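The little round table

Oct 21, 2026

I have been meaning to write about the side table since August, when we finally cleared out the last of the boxes from the move, and somehow it kept slipping down my list. So, with a cup of tea going cold next to me, let's talk about a table!

I found it at Gourlay, the secondhand place out past the feed store, on my second visit. (The first time I talked myself out of it and then thought about it for 2 weeks — you know how that goes.) It's round, with a brown wood finish and thin dark metal legs, and it has a drawer tucked under the top, curved to follow the shape. I think the drawer is what got me. Our old table had nowhere to put anything, so the remote lived down the side of the couch with the crumbs and the pens.

Now the remote has a home, at least in theory. Mostly it stays on top, because that's where your hand goes when you sit down.

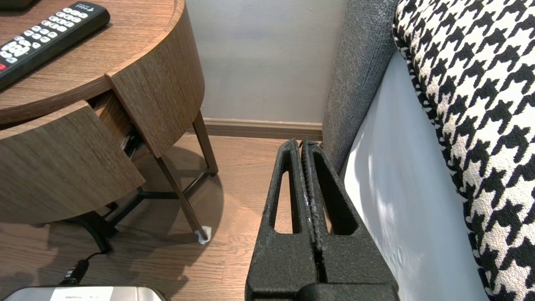

I did put felt pads under the feet, after what the last table did to the floor in our old apartment. They come in a sheet and I still have 6 left over, so the kitchen stools are next, and after that I really do have to do something about the cords.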